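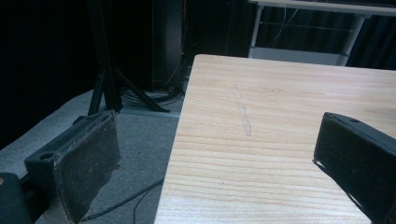

Effect of Finger Pad Wear on Demonstrations Collected with a Hand-Held Gripper

Project report, submitted 20/12/2018
Author: Mawuli Akpalu

Summary

Demonstrations for tabletop manipulation were recorded with a hand-held two-finger gripper carrying its own camera. The project asked whether wear of the finger pads changes the recorded demonstrations enough to affect a grasp controller trained on them. Two sets of 900 demonstrations were collected, one with new pads and one with worn pads. A controller trained on the worn set closed the fingers further before lifting and failed more often on smooth objects. Mixing the two sets removed most of the difference.

1. Background

The gripper tool used in the Plistunness lab has two black finger blocks with a dark soft pad on the gripping surface. The pads pick up dust and fray at the edges with use. Until this project they were changed when an operator complained. No record was kept of which recordings came from which pads, so older data could not be used here.

An operator holding the tool feels an object slip and squeezes harder. The camera sees only the finger positions and the object. A controller trained on the images therefore learns the extra squeeze without the reason for it. On a robot arm with pads in a different condition, the learned squeeze may be too large or too small.

2. Equipment

The tool was used with the Arkiler recording software, which stores camera images and finger opening at the same rate. The opening is measured at the drive and does not include compression of the pad. This matters in section 5.

All recordings were made on a pale wooden tabletop. The approach to the table edge was included in each recording. The start pose was left to the operator, within reach of the near corner, so that the floor and the surroundings of the table appear in many of the early images. These images were kept in training.

3. Method

Four object types were used: a glass jar, a cardboard box, a steel cylinder and a folded cloth. The operator picked up the object, held it clear of the table and set it down at a marked point. Object order was shuffled within each session. One operator made all recordings in order to keep grip habits constant.

Worn pads were prepared by using a new pair for 600 grasps on the cardboard box before any data was recorded. New pads were replaced at the start of every session. Both sets were collected over 17 sessions, with pad condition alternating between sessions.

Recordings were rejected if the object left the image before contact or if the drive reading dropped out. Rejected recordings were repeated in the same session.

The controller was the small convolutional network written by Dwivedi for the earlier pushing project, with the output changed to hand velocity and finger opening. It was trained three times: on the new-pad set, on the worn-pad set, and on a mixed set of equal size drawn evenly from both. Training settings were not tuned between runs.

Tests were done on the Ostel arm, fitted with new pads and then with worn pads.

4. Results

With new pads on the arm, the new-pad and mixed controllers performed almost alike on all objects. The worn-pad controller crushed the cardboard box in several trials and pushed the jar sideways when closing.

With worn pads on the arm, the new-pad controller dropped the steel cylinder more often than either of the others. Most drops came at the start of the lift. The cloth showed no clear effect in any condition.

The worn-pad controller also closed later than the other two. Review of its training data shows that the operator had started to pause before lifting, apparently to check the grip.

5. Sources of error

Pad compression was not measured. Part of the smaller opening in the worn set may come from pads that had become thinner, with no increase in force. A load cell behind one finger would separate the two effects.

The use of a single operator removes one source of variation but leaves open whether others react to worn pads in the same way. Wear was produced on cardboard only, and wear from metal or glass may differ.

6. Further work

A repeat with a load cell is planned for February. Pad age will be written into the header of each recording from now on, and the mixed set will be used as the default for training until the force data is available.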